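Crossing to Irner by the Upper Road
March 5, 2022

Readers of the previous entry will recall that we had reached Pitau with one rest day in hand and no firm decision on the onward route. There are two ways of getting from Pitau to Irner. The valley road is longer, surfaced throughout and served by a bus. The upper road climbs over the Drosero pass and is closed for much of the year. It had been opened to light vehicles the previous evening, and the notice at the town hall stated that snow chains must be carried. We hired a set from the garage opposite and settled on the pass.

The distance from Pitau to Irner by the upper road is 197 kilometres. We left at first light with a full tank, which is advisable, as there is no fuel to be had until the far side. The opening section follows the river through orchards and is pleasant without being remarkable. After the second bridge the road narrows to a single lane with passing places. Vehicles coming uphill have priority, a rule which was respected by every driver we met except the milk lorry.

The barrier stands at 1499 metres. An attendant records the registration number and the number of passengers, and asks at what time one expects to arrive at the other end. A small fee is payable in coins only. We did not have the correct amount and were obliged to wait until the next car arrived and could change a note for us. 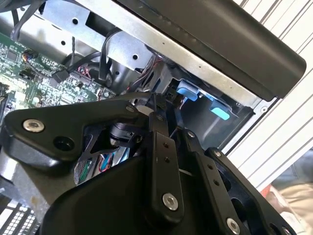
Beyond the barrier there are 18 hairpin bends, each with a numbered stone. The surface is sound as far as the ninth. From there the winter has done considerable damage, and we proceeded in first gear with the passenger walking ahead on two occasions to look at the holes. The chains were not needed. Cloud covered the summit when we reached it, and the celebrated view of the lakes must be left for another visit.

The descent is gentler. Lunch was taken at the Karppinen guest house, the only establishment open on that side of the pass at this season. The owner, Saimi Savolainen, serves one dish a day to everyone who comes in. On the day of our visit it was barley soup with smoked fish, followed by a baked cheese with cloudberry jam. The portions were generous and the bill was modest. Rooms are available from May, when the footpaths to the upper huts are also cleared, and bookings should be made by telephone. Letters are answered, but slowly.

We remained longer than intended, in part on account of the stove. Mrs Savolainen kindly advised us to avoid the short cut shown on older maps, where the ford has been impassable since the autumn floods. We kept to the main road accordingly and came down into Irner shortly before dark.

Our lodgings were on the north side of the market square, up three flights of stairs. Parking in the square is forbidden on market mornings and the car must be moved before six. The chains may be returned to the agent beside the bus station, who will refund the deposit on production of the receipt. The next entry will deal with the old town and the ferry timetable, which has been altered for the spring.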